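So we finally bought the Tsuji hand-held grippers, after I'd spent most of February arguing with a spreadsheet. Short version: worth it, but budget for more than the sticker price!

We got two, a pair for one person, and they're lovely to use. Light enough that my wrists didn't whinge, and the finger pads are nice and rubbery. Then came the extras (spare pads, a longer cable, freight) and suddenly we were over $200 past what I'd told Subira we'd spend. Oops.

My gripe is the manual, three pages and no colour diagrams. Bevatura's set was cheaper, but the wait for parts put me off. If you're kitting out a small lab, ask for the spares in the first quote. I'd buy them again, four stars from me.

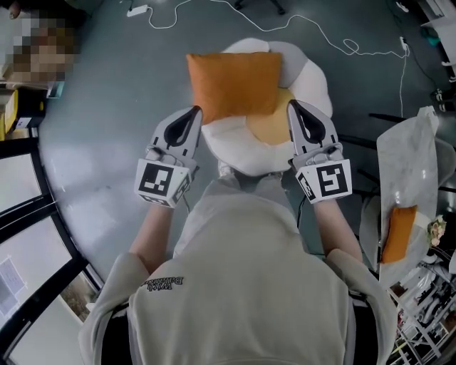

Lining up on the orange pillow, one gripper each side.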